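Una semana en una casa móvil alquilada al propietario

Por Iker Ibarra
Febrero
Tiempo de lectura: 5 minutos

Alquilar una casa móvil directamente a su dueño sale más barato que hacerlo en la recepción del camping. La diferencia se nota sobre todo en temporada media, cuando los parques mantienen sus tarifas y los particulares prefieren bajar el precio a tener la parcela vacía. A cambio, el inquilino asume algunas tareas que en un hotel no existen: leer un contrato, preguntar qué incluye la cocina, llevar sus sábanas.

Para este reportaje pasé siete noches en el parque Letari, en las afueras de Segura, y hablé con propietarios y huéspedes de allí y de otro recinto cercano, Sonden. 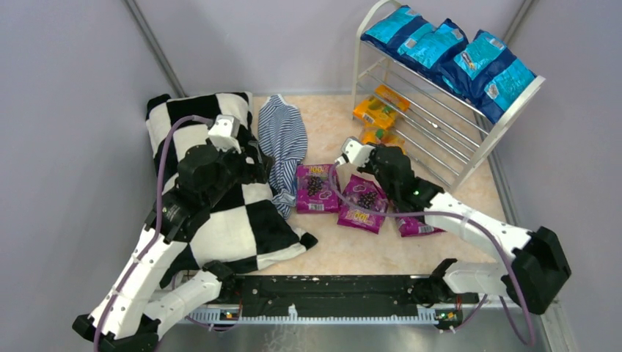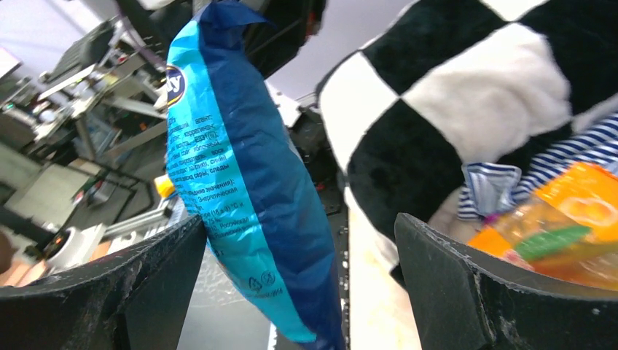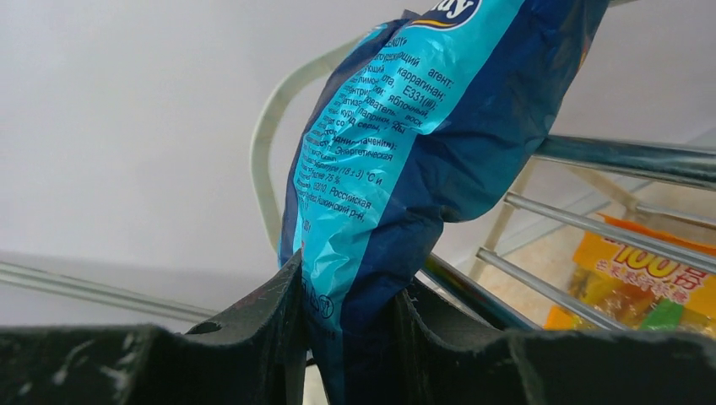
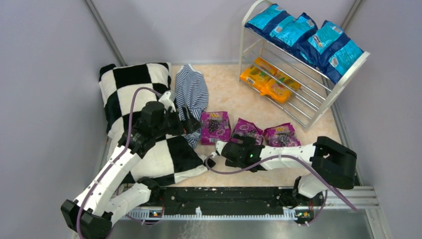
El parque Letari tiene 110 parcelas. La mayor parte son de propietarios que pagan un canon anual y usan la casa unas semanas en verano. El resto del año la alquilan o la dejan cerrada. La mía tenía dos dormitorios, un baño con plato de ducha, un salón con sofá cama y una terraza de tablas con escalera a un jardín vallado. Pagué 554 euros por la semana, con gas y agua incluidos. La luz iba aparte, por contador.

El anuncio decía que cabían seis personas. Caben, si dos duermen en el salón y se levantan cuando se levanta el primero. Para cuatro adultos es cómoda. El segundo dormitorio tiene camas de 70 centímetros y un armario en el que no entra una maleta grande, así que las nuestras pasaron la semana debajo de la mesa.

Hakim Ginting compró su casa en Letari hace nueve años y la alquila de abril a octubre. Lleva él mismo las reservas en un cuaderno de tapas verdes. "Al principio la puse en la agencia del parque y se quedaban una parte que no me compensaba", explica. Ahora pide una señal al reservar, el resto un mes antes y una fianza que devuelve después de revisar la casa. La revisión consiste en abrir el horno, mirar debajo de las camas y contar los cubiertos.

Le pregunté qué le consultan más los huéspedes. La calefacción, contestó, y después los perros. En Letari se admiten dos por parcela, atados en las zonas comunes. En Sonden depende de cada propietario, y conviene tener la respuesta por escrito. Una familia de Maltville con la que coincidí en la lavandería había reservado allí el año anterior y al llegar se encontró con que el suyo no podía entrar. Acabaron dejándolo en una residencia canina a media hora de coche.

El contrato

Los particulares suelen mandar una hoja, a veces dos. Debería figurar el número de parcela, las fechas, la hora de entrada y de salida, el importe total, la fianza y el plazo para devolverla. También quién paga los pases del parque. Los pases dan acceso a la piscina, al parque infantil y a la sala de juegos, y no siempre van incluidos en el alquiler privado. En mi caso costaron 107 euros para cuatro personas, una cantidad que no aparecía en el anuncio y que Ginting me dijo por teléfono cuando le pregunté.

Antes de transferir dinero, llame a la recepción y compruebe que la parcela existe y que está a nombre de quien dice alquilarla. En Letari me lo confirmaron en un par de minutos. En Sonden no dan nombres, pero sí dicen si la casa está autorizada para alquiler.

La salida es a las diez de la mañana en casi todos los casos. La entrada, a las cuatro de la tarde. Entre una y otra se limpia, y hay propietarios que cobran la limpieza y otros que piden que la haga el huésped.

Qué llevar

Las sábanas y las toallas casi nunca están incluidas. Los edredones y las almohadas, sí. En la cocina encontré cuatro ollas, una sartén bastante gastada, hervidor, tostadora y microondas. No había escurridor ni cuchillo que cortara pan. Tampoco papel higiénico de reserva, y la tienda del parque cierra a las siete.

Esa tienda vende leche, pan precocinado, conservas, carbón y hielo. Los precios son altos. El supermercado más cercano queda a unos 900 metros de la barrera de entrada, por una carretera con arcén estrecho. De día se puede ir andando. De noche fuimos en coche.

Fuera de agosto, las noches son frías aunque el día haya sido bueno. La estufa de gas calienta el salón en un cuarto de hora y no llega a los dormitorios. Ginting deja dos mantas por cama en el armario del pasillo. En las casas más antiguas, las de la fila pegada al canal, las ventanas son de cristal simple y amanecen con agua por dentro.

El ruido depende de la parcela. Las que están junto a la sala de juegos oyen música hasta las once. Las del fondo solo oyen los coches de los vecinos sobre la grava. Si va con niños pequeños, pida un plano antes de reservar y mire dónde queda la casa. Yo estaba a mitad de camino y dormí bien todas las noches menos la primera, que hubo viento y se soltó el toldo del vecino.

La fianza me llegó a los cinco días de volver, completa. Ginting mandó un mensaje con el justificante y las fechas que le quedaban libres en septiembre.

Comentarios (3)

Marisa: Nosotros fuimos a Sonden y los pases los pagaba el dueño. Preguntad siempre, cambia mucho de uno a otro.

Toni_R: ¿Alguien sabe si en Letari dejan enganchar el coche eléctrico a la toma de la parcela? En recepción me dijeron que no y el propietario que sí.

Abuela Pilar: Lo del cuchillo del pan es verdad en todas. Yo ya viajo con el mío.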